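Refill or Buy? Drinking Water on the Bolusmont Campus
Project report, second-year Environment and Society
Lina Sleiman 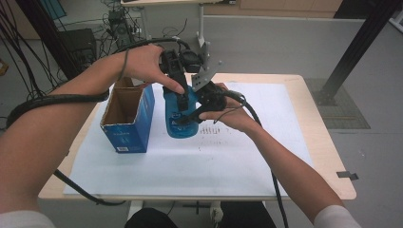 Wilma Dow thought the question was the wrong way around. Her comment on the first draft was that most students already own a bottle and would fill it if the water tasted all right, so the thing to look at was the taps. I changed the project after reading that, and the rest of this report follows the new plan.

1. Background

Bolusmont has two main teaching buildings, Savura and Tarawneh, joined by a covered walkway. Both have old drinking fountains of the kind where you press a button and lean over. Savura also has three refill stations made by Enditz, put in when the ground floor was renovated. Tarawneh has none. The canteen sits at the Tarawneh end and sells bottled water in two sizes.

The original question was whether people would stop buying water if it cost more. The new question is how far people will walk to fill a bottle, and what puts them off.

2. Method

I used an online survey, the counters on the refill stations, and short interviews.

The survey went out by email to 3000 students and staff in August and stayed open for two weeks. It had nine questions. I got 900 replies, but some people skipped the questions about taste, so those results are weaker than the others.

The refill stations each have a small display showing the number of fills. I wrote down the readings on the first and last day of the survey, at 8 in the morning both times. The fountains have no counters, so I have no figures for them.

I also did 31 interviews in the walkway. Each took a few minutes. I asked where the person last filled a bottle, and why there.

3. Results

The three stations in Savura recorded 1549 fills over the two weeks. The one beside the library doors was used more than the other two together. The one near the loading dock was hardly used at all, and several people I interviewed in Savura did not know it existed.

In the survey, most people said they carried a bottle at least three days a week. The most common reason for buying water was having left the bottle at home. Price came lower than I expected. Taste came second among people based in Tarawneh and near the bottom among people based in Savura.

The interviews helped explain this. People in Tarawneh mostly used the fountain on level two, and they described the water as warm or metallic. A standard bottle does not fit under the spout unless it is tilted, so it can only be filled halfway. Four people told me they fill up in the bathroom instead – they did not seem bothered by it. One tutor walks to Savura between classes and said it takes her whole break.

Cleaning came up more than I had planned for. A lot of people rinse their bottle and never wash the lid. I did not have a survey question on this and should have.

4. Discussion

The results support the idea that location matters more than habit. People in the two buildings carry bottles at a similar rate, but they do different things with them. If a station were put near the canteen entrance in Tarawneh, it would be on the way to most classes in that building.

The taste complaints need a proper test. I ran a blind tasting with my tutorial group using water from Savura and Tarawneh, both chilled overnight, and the group could not reliably tell them apart. That suggests temperature is a large part of the problem – but it was a small group and I would not lean on it.

5. Limitations

The fill counters do not record volume. Someone topping up a cup counts the same as someone filling a two-litre bottle. The survey was voluntary, so people who care about the subject are probably over-represented. The weather was cool and I would expect higher numbers in summer.

6. Recommendations

Install one refill station in Tarawneh, near the canteen.
Move the loading dock station or put up a sign to it.
Check the pipes feeding the level two fountain.
Repeat the counter readings in warm weather.

The survey questions and the counter readings are in the appendix, along with the interview notes with names removed.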